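Temari Color Standards — Frequently Asked Questions
Last revised Aug 11, 2024

What does a Temari card set contain?
Each set holds 102 painted cards in a hinged case, plus a printed index. Cards are arranged by hue, then by lightness. The index lists the Temari number, the nearest Charbonneau paint code and the measured L*a*b* values.

Which illuminant are the values based on?
All published values use D65 and the 10-degree observer. Values for illuminant A are listed in the back of the index for the reds and oranges only.

Can I compare a card with a sample under ordinary office lighting?
You can make a rough comparison. For acceptance work, use a viewing booth. Two surfaces that match under daylight may separate under warm LED lamps — this is metamerism, and a visual check under one lamp will not reveal it.

Why does one solid color look like several?
A single pigment reads differently on each face of an object, depending on the angle of the light and the texture of the surface. Always judge the face turned squarely toward you, and hold the card in the same plane. Rounded edges should be ignored. 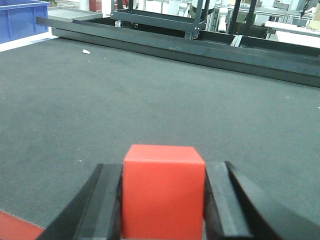
Red block, top face lighter than the front.
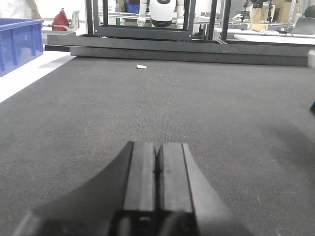 Blacks and dark grays need a separate procedure. Gloss has more effect on them than pigment does, so measure with the specular component included and again with it excluded. If the two L* readings differ by more than 2, record both and state the gloss level on the order form.

How large must a sample be?
The Osovus reader needs a flat area at least as wide as its aperture plate. For smaller parts, send a molded or painted chip from the same batch. Curved parts are accepted for visual matching only.

How long does a card stay within tolerance?
Replace the set after 200 hours of booth exposure, or sooner if a card is scratched or marked. Keep the case closed between uses. Fingerprints on the matte cards cannot be removed without changing the surface.

Is card 563 still available?
Card 563 was withdrawn in October after the pigment supplier changed its grade. Existing cards remain valid for reference. There is no direct replacement in the current set.

Where are returns sent?
Send them to the Trovodau warehouse in the original case. Single cards are not accepted for credit. Write the set number on the outside of the carton.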